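チケット 3,484
件名：上段ドラムの残り時間が「2」から進まない
製品：Rirenero 二段式洗濯機（上段・下段とも丸ドア）
設置場所：Adugna 棟、寝室脇
受付日：2019年1月16日（水曜日）
優先度：中（着る服があるうちは中、とのこと）
状態：解決済み

申告内容
上段で標準コースを回すと、残り2分の表示のまま進まなくなる。終了音は鳴らず、ドアのロックも外れない。一時停止を押すと止まり、再開を押すとまた残り2分から始まる。ほぼ80分待ったが、残りは2分だった。時計としては一日に何度も正しい時刻を指していることになるが、洗濯機としては困る。

試したこと（申告者記入）
・電源の入れ直し。変化なし。
・下段だけで運転。問題なく終わる。
・取扱説明書の「故障かなと思ったら」を読む。「故障ではありません」と書いてある。
・洗剤を減らす。表示は変わらず、洗剤だけが節約できた。

初回確認
ドアの汚れや傷は申告になく、上段ドアを閉めた状態で中を見た。洗濯物はガラス越しに確認できる。下段のドラムについては症状の申告がないため、今回は触らない方針とした。

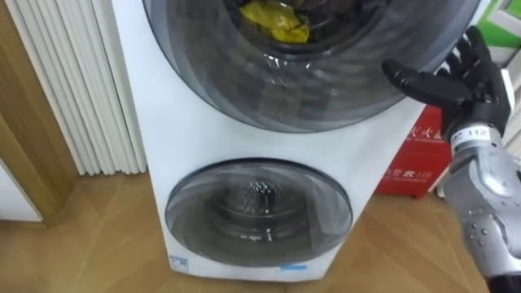
上段に黄色い布。下段はドラムの穴あき面までガラス越しに見える。

返信 1（窓口から）
Rirenero の上段は、脱水の終わりに洗濯物の偏りをもう一度調べます。偏りが直らないと、最後の数字のまま調整を繰り返します。取扱説明書では「まれに時間が延びることがあります」の一行で済んでいる箇所です。延びる長さの上限は書かれていません。

次の順でお願いします。
一、電源を切り、ロックが外れるまで待つ。
二、上段ドアをいっぱいまで開ける。
三、中身を出す前に、黒いゴムの縁に布を挟んでいないか見る。
四、挟まっていたら、引っぱらずに縁のほうを指で広げる。

返信 2（申告者から）
一は済み。ロックは忘れたころに外れた。二も済み。三で目についたのは、例の黄色いのが縁のすぐ奥、左寄りにいること。挟まっているかと聞かれれば挟まっていないし、いないかと聞かれれば自信がない。

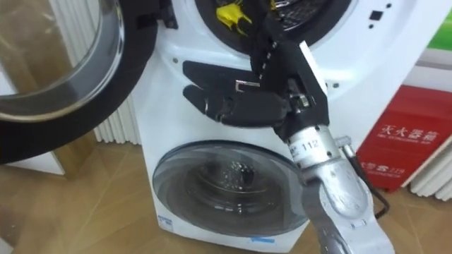 堀江　Stitwood 生活設備サポート・二次対応

引き継ぎました。経緯を読んだところ、まだ全部は取り出していないようなので、そこから始めます。

偏りの検知で止まるケースのうち、一番多いのは「大きな一枚が小さな何枚かを抱え込んでいる」状態です。袖のある服がよくやります。見えているのが黄色い布だけでも、奥に本体がいるかもしれません。検知側の部品（品番334）の交換はその後で考えます。部品代がかかる手順は、ただで済む手順が尽きてからにさせてください。

なお、申告に「上段と下段を同時に回した」とありませんが、念のため伺います。回しましたか。

返信 3（申告者から）
回した。カタログに同時に回せると書いてあったので、回さないと損だと思った。

返信 4（堀江）
同時運転は問題ありません。ただ、下段の脱水の揺れを上段が自分の偏りと勘違いすることがあります。気の毒な話ですが、直るまでは別々に回してください。

取り出し前の準備として、下段ドアの前の床にかごを置いてください。上段から出した物がそのまま落ちても拾わずに済みます。下段を開けるときは邪魔になりますが、今日は開けません。側面に貼ってある青いテープは、剥がさずそのままで結構です。

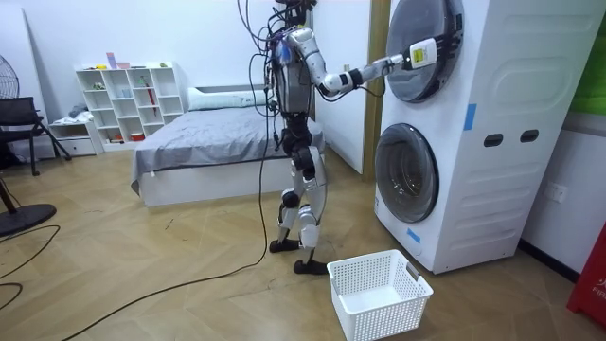 かごの位置。上段・下段ともドアは閉じている。

返信 5（申告者から）
かごを置いた。Dirkico の床用水平器も当ててみたが、気泡は真ん中だった。床は無実らしい。脚のがたつきもない。残る容疑者はドラムの中である。

返信 6（堀江）
水平の確認ありがとうございます。お願いする前に済んでいるのは珍しいので、記録しておきます。

では上段を開けて、手前に垂れている布から外へ出してください。上に載っている物だけをつまみ出すと、下の一枚が抱えたまま残ります。黒い生地と黄色い生地が一緒になっているところは、無理に分けず、まとめて引き出してかまいません。ほどくのはかごの中でもできます。

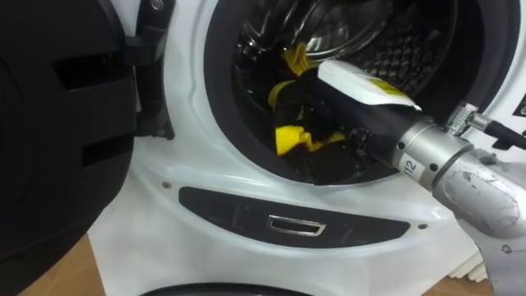
取り出し後の結果
申告者の報告によると、問題の中身は黒い服で、袖が片方裏返り、その中にタオルが一枚入っていた。タオルは先週から行方不明になっていたものとのこと。別件で捜索願は出ていないため、本チケットに含めて処理する。

・上段を空にして短時間コース：残り2分を通過し、終了。
・袖を表に返した服だけを入れて標準コース：終了。終了音あり、ロック解除あり。
・服とタオルを別々にして標準コース：終了。
・下段も同時に運転：終了。揺れの影響は再現せず。返信4の注意は取り下げる。

部品334の交換は見送り。

申告者コメント
終了音がこんなに長い曲だとは知らなかった。消す方法があれば教えてほしい。

返信 7（堀江）
スタートボタンを長押しすると音量の設定に入れます。「小」はありますが、「切」はありません。要望としてはすでに登録があり、次の更新は4月の予定です。入るかどうかは聞いていません。

本件はこれで閉じます。同じ症状が出たら、まず袖を見てから再度ご連絡ください。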